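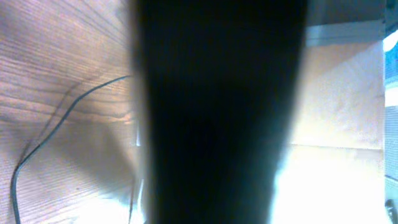 Cludov Robot Club: notes from the Wednesday bench

Wed 8 August

I've been meaning to write up our house rules for wrist cameras since January, and then Xinyi Shi asked me where they were kept and I had to admit they mostly lived in my head (and on the back of an old Sterkero delivery note, bless it). So do put the kettle on, as I do go on a bit.

Cables come first. A black cable curling over the wood beside the gripper is such an ordinary sight that you stop noticing it, and I'd love us all to start noticing it again! Anything lying on the worktop gets taped down or moved before the arm has power. Leave yourself enough slack for the wrist to turn fully, and run the arm at the slowest setting for the first 3 passes.

Then there's light. A finger that close to the lens goes nearly solid black while the pale panel beyond it burns out almost to white, and no clever setting will quite rescue both. Draw the blinds if you have them, fix the exposure by hand, and write the value in the log.

Which brings me to the log, my favourite subject, as Xinyi will tell you with a sigh. Please put your initials on every run, even the dull ones. We keep recordings for 24 days, and after that they go unless you've marked them. The Qiu folder is still waiting for someone's initials, by the way.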